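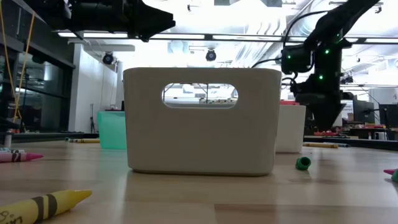

Carol Cropper
Product Editor, Furnival

Rideleck Open-Handle Storage Bin

The Rideleck is a plain rectangular bin for desks, shelves and craft tables. It is plastic, with a matte finish, rounded corners and a rim that flares out slightly at the top. An oval slot near the top of the front face works as the handle. You can hook your fingers through it and slide the bin off a shelf with one hand.

We sell a lot of these to people sorting out art supplies. Crayons are a good match for it. The short, worn-down ones tend to end up in the bottom of a drawer, and an open bin lets a child drop them in without fighting a lid. Full-size crayons and the fat kind for younger kids go in the same way.

Colors
Light gray, white, and a translucent teal-green. The teal lets some light through, so you can tell when it is getting full. The gray and white do a better job of hiding a mess — most people buy one of each and decide later.

Cleaning
Wipe with a damp cloth and a little dish soap. Crayon marks come off with baking soda on a soft sponge. Do not use scouring pads, which leave shiny patches on the matte surface. Hand wash only.

Before you order
The bin does not come with a lid, and we do not stock one that fits. Small items can fall out through the handle slot if you fill it above that level. Beads and loose glitter are better off in the Bukaron jars. Labels stick best below the handle, where the front is flat.

Packs
Single bin, or a pack of 6 in one color. Mixed packs are made up to order, so please put the colors you want in the notes box at checkout. Schools ordering 30 or more should write to Shirley Penrose on the trade desk for a price.

Delivery
The gray sold out in January. New stock arrives on 12th February, and back orders go out first. Teal and white are ready to ship now.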